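Opportunities > Take Part > Household Studies

June
Posted by Na-rae Sun, Participation Office

Call for Participants: The Household Sorting Study

The Bainbridge Center for Domestic Practice invites adults to take part in a study of how people sort, store and retrieve the small articles that collect in drawers and on countertops. The study is led by Terence Kershaw and will be conducted at the Center's rooms on Elto Street.

Each participant will attend 3 sessions of 90 minutes. At each session, participants will be seated at a table fitted with a blue mat and given a storage bin and a selection of everyday items. They will be asked to put the items away in whatever arrangement they prefer, to take out particular items when named, and to complete a short written questionnaire on the choices they made. No arrangement is considered correct, and participants will not be graded.

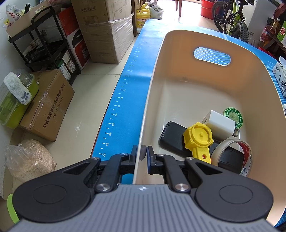
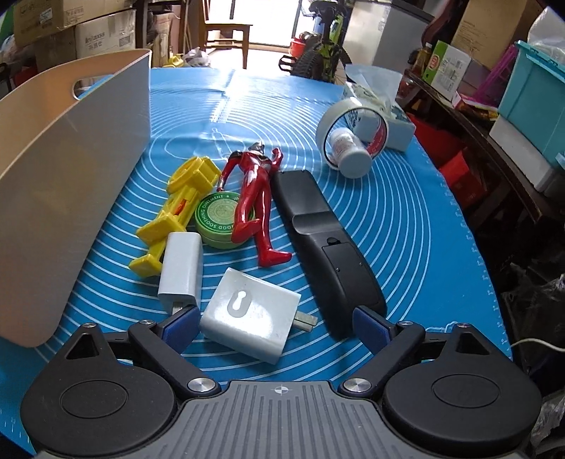 Mat, bin and small household items, including the yellow plastic piece and the green ointment tin.

Selections vary between sessions. Participants are asked to treat every item as they would one of their own and to leave tins and other containers closed. Personal belongings should be placed in the lockers provided and may not be added to the bin.

Eligibility

Applicants must be 18 years of age or older and able to read instructions in English. Sessions may be completed seated or standing, and the table height can be adjusted on request. No previous experience is required. Employees of the Center and members of their households are not eligible. Persons who took part in the earlier Tosia storage study may apply, provided that they state this on the form.

Compensation

Participants who complete all sessions will receive $87, payable by check after the final visit. Those who withdraw early will be paid for each session attended. Travel costs are not reimbursed.

How to Apply

Application forms are available at the front desk and from the Participation Office. Applicants should include a statement of no more than 500 words describing where small items are kept in their home and who usually puts them away. Completed forms must be received by 5 p.m. on Wednesday. Selected applicants will be contacted by telephone to arrange a first session.

Questions about access to the building should be directed to Alun Parri. All other questions should be directed to Na-rae Sun.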